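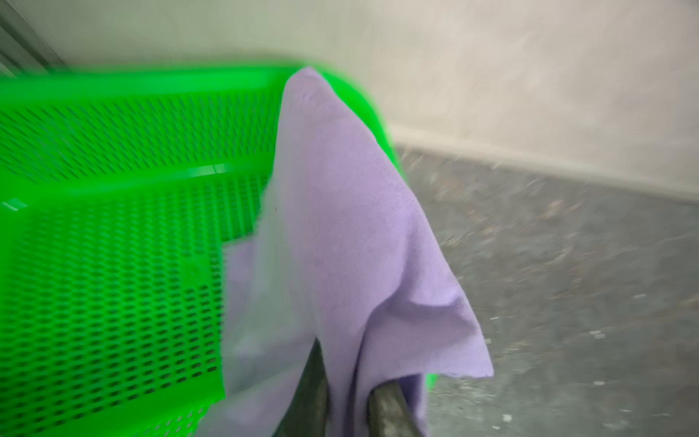 Brittany Melnyk reckons you can't review a comedy night if you laughed at all of it, and she told me so in the comments last time, at some length. Fair enough, Brittany! I did laugh at nearly all of it. I am a cheap date when it comes to stand-up, always have been, and I'm not going to start folding my arms now just so the blog looks more serious.

But I took her point with me to the Ullton gala, and I even brought a notebook, which I then sat on for most of the first half.

For anyone new, Ullton is the little comedy festival that takes over our town every February, when there's nothing else on and everybody is sick of their own couch. It started in the back of a pub and it now has a proper theatre for the big night, 870 seats, with the red velvet that makes your tights crackle. The other shows are still in pubs and a curling club lounge. I've been going for 5 years and I still get lost looking for the lounge.

The gala is the one people dress up for. It used to be a plain line-up, eight comics and a host and home by half past ten. This year they tried a theme, which was "neighbours", and each comic had to do at least some material on it. I was worried. Themes make me think of high school assemblies. And you could tell a couple of them had taken an old bit about airports and stuck a neighbour in the next seat, but mostly it worked, and when it worked it was lovely, because everybody in that theatre has a neighbour and most of us were sitting near them.

Edith Correa hosted. I've seen her do club sets where she barely moves, just stands there with one hand in her pocket and lets you come to her, and I wondered how that would go in a big room. She didn't change a thing. She came out, waited for the clapping to stop, waited a bit more, and then asked the front row who had driven and who was regretting it. That was the whole opening. It took her a good minute to get to a joke and by then we'd have followed her out to the parking lot.

She also did the best bit of crowd work I've seen in ages. There was a man in the second row who'd brought a thermos, and instead of making fun of him she asked what soup it was, and he said leek, and she came back to the leek between every single act. By the end of the night he got a bigger cheer than some of the comics.

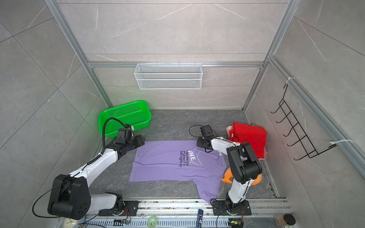

The first half

Lukian Onyshchenko went on first, poor guy. Opening a gala is a rotten job, people are still finding their seats and fighting with their coats. He does these long family stories with a lot of uncles in them, and they need a bit of quiet. He got it by the third uncle. There's a run about his dad returning a borrowed ladder after nine years, rehearsing the speech in the driveway, and I had my scarf in my mouth by the end. If you get a chance to see him do a full hour, please go, because you could tell he was leaving out all the side roads to fit his time.

Then there was a double act I won't name because I think they had a bad night and I'd hate for this to be what comes up when their mums search for them. The sound kept dropping on one microphone, so you got every setup and half the punchlines. They were good sports about it. I'd see them again.

Meifang Duan closed the half, and I've gone back and forth on how to write about her. She's quick. She's so quick that my laugh kept landing on top of the next line, and I missed things, and my sister beside me missed different things, so we spent the intermission swapping jokes like hockey cards. Her neighbour material was all about apartment walls. There's a bit where she learns a whole couple's divorce through a bathroom vent while brushing her teeth, and she's so polite about it that she stops using the electric brush so she can hear. The word "Colgate" got a round of applause and I can't explain it any better than that, you had to be there.

Intermission note for the organizers, if you read this: one bar for a full theatre is not enough. I was in the lineup from the second the lights came up and I drank my ginger ale in three gulps beside a garbage can. Please.

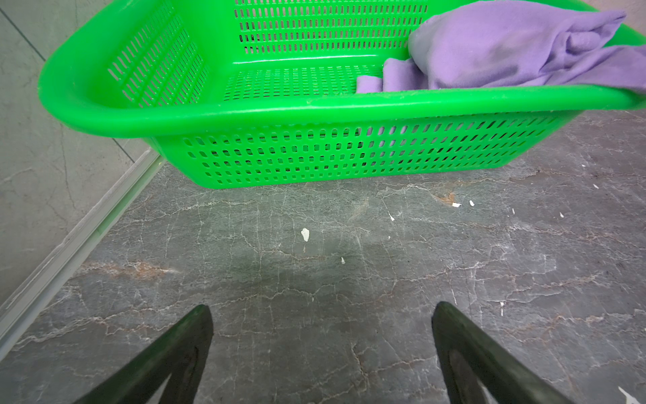
The second half, and the tribute

This was the new part. They'd decided to give ten minutes of the show to a comic from the festival's early days, and this year it was Căpraru, who only ever went by the one name and who played the very first Ullton night in that pub. I'd never seen him live. I knew the stories, everyone in town does, mostly the one about the power going out and him finishing the set by the light of a cigarette machine.

I don't usually like tributes in comedy shows. They go soft and then the next person has to start from zero. But they did it in a way I thought was smart, where each of the comics came out and did one of his old jokes in their own style. Lukian turned a two-line joke into a four-minute one with an uncle added. Meifang did hers in what felt like a single breath. Edith did the cigarette machine story with the house lights off, and it was so dark that somebody up in the balcony called out "we're still here," and she said "good, don't touch anything."

He was there too, in an aisle seat, and when they put the light on him he shook his head and waved them off with his program. Then he stood up and said the joke Lukian had done was better short. Biggest laugh of the night! I nearly fell off my seat.

Miroslava Moroz had the job of going on right after that, and she handled it by ignoring it completely. Walked out, fixed the mic stand, started in on her neighbour's leaf blower. She's my new favourite. Her whole set was a single grudge that got bigger and bigger, with diagrams, and I don't want to spoil where it ends, only that there's a canoe. She's touring it in the spring under the name Brastari, which she says is the brand of the leaf blower and which I have decided not to look up.

So what didn't I like, Brittany? Okay. It ran long. We got out well past eleven and I had a babysitter on the clock. The theme song between acts was too loud and too cheerful, and by the sixth time I wanted to lie down. And I thought the closing number, with everybody on stage singing, was a bit of a mess, half of them didn't know the words and the other half were laughing at them. (I still clapped along. I'm only human.)

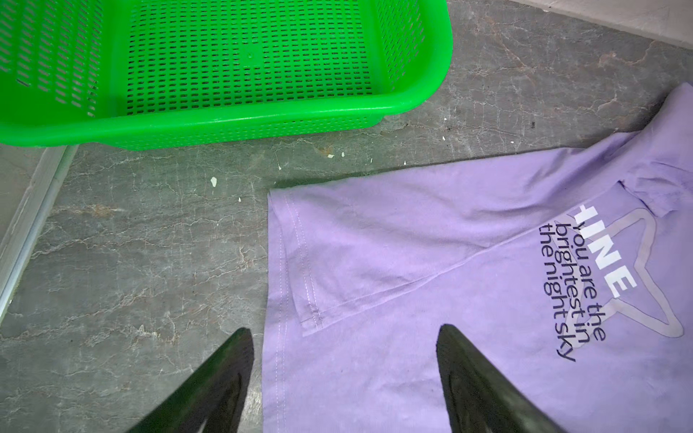

Green basket, empty

A couple of practical things for next year, as I get asked. The balcony is cheaper and the sound is better up there than under the overhang, so don't pay extra for the back of the main floor. Parking behind the library is free after six. The pub shows don't sell tickets ahead, you just turn up, and if you turn up at start time you'll be standing beside the coats like I was.

I'm going to try to get to the late show at the curling club too, if I can find the door. And if anyone was at the gala and caught what Meifang said right after the toothbrush bit, the line that made the whole left side of the theatre go "oh no", please put it in the comments, my sister and I both missed that one.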